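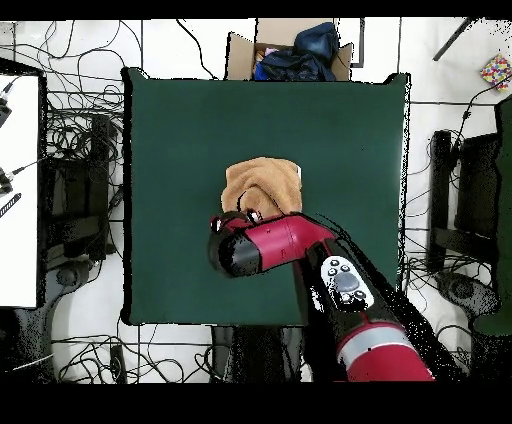 Tan towel on the green mat

Rurna 13 firewall: per-app rules survive reboot now!!

packetmoth
Updated to Rurna 13 last night and I'm so happy with this one. The per-app outbound rules stay put after a restart, and the DNS requests from the system updater finally show up in the log. I imported my old block list (2,652 entries) and it loaded before I could get up for coffee. Try it!

gristle_k
Nice, but did you check IPv6? On 12 my Rilina VPN profile caught everything on v4 and let v6 stroll right past.

packetmoth
Checked! Blocked v6 for the updater, ran a capture on the router, no v6 traffic from it at all. I left it going for 20 minutes.

Hubmann_fan
I don't share the excitement. The updater gets an allow rule by default and you have to dig to find it. A firewall should ask first. Hubmann asks.

packetmoth
Fair point on the default, I'd flip it too. But Hubmann asked me 80 times the first day and I started clicking yes to all of it, so I'm not sure that's safer.

Hubmann_fan
Then use the quiet profile. Still better than a silent allow.

lowtide
Does anyone run it next to Elau? On my laptop they fight over the filter slot and whichever starts second loses. I love the new log view so I'd hate to give it up.

gristle_k
@lowtide turn off "network shield" in Elau and keep only the file scanning. Reboot after, logging out isn't enough.

lowtide
That did it, both running! And the log is gorgeous, I've been scrolling through it all evening.

gristle_k
OK, installing 13 tonight. Will post my v6 results with the Rilina profile on.

Last updated: October, 9:40 pm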